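Home | Topics | Ask | Members | Log in

Workplace health coaching phone calls -- do they tell my employer what I say?
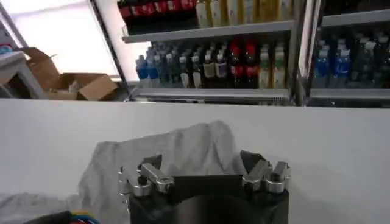

Page last changed: July, by Joyce Okoth

Asked by Peninah Kariuki

My work has signed up with a wellness company called Brirance. You fill in a health questionnaire online and then a coach rings you once a month for a short chat about sleep, blood pressure, weight and so on. If you do the questionnaire and 3 calls you get a credit toward your gym membership.

I did the questionnaire and was honest about my drinking and about a medication I take. My first call is Thursday and now I am having second thoughts. Does my manager get to see any of it? Can I do the calls and skip some of the questions? HR just sent me back to the brochure.

2 answers

Nassoro Were

I ran the program at my last workplace (different provider, Skavel) so I can tell you how ours was set up. Yours could be different and you should ask for the privacy statement in writing. It is a separate document from the brochure.

What we received was a group report every quarter. It had the number of people enrolled, the number who finished, and averages for things like activity and smoking. No names. Any group with fewer than 10 people in it was left out of the report, so a small office would not show up separately. For the gym credit we got a list of employee numbers with a yes or no beside each one -- no answers and no notes from calls.

Coaches do keep notes. You can ask for a copy and you can ask for something to be corrected. Ours would also close a topic if the person said they did not want it brought up again. I would say that at the start of the call, before they get into the questionnaire. "I'd like to talk about sleep and leave the rest" is enough.

Things to check in the privacy statement:
- who holds the data and in which country
- how long they keep it after you leave the job
- whether it goes to the insurer that runs your benefits
- the minimum group size for reports

If your medication has anything to do with safety at work, that is a different matter and goes through your doctor and occupational health. The coach is the wrong person for that.

Hamisi Makokha

I did it for the gym credit. Coach was nice enough, mostly talked about walking at lunch. Never heard a word from my boss. The credit took ages to come through, so keep the confirmation emails.

Comment from Peninah Kariuki: Thanks both. Found the privacy statement at the bottom of the login page. It says the minimum group is 10 here too, but there is a line about "benefit partners" I don't understand, so I have emailed them and moved my call back a week.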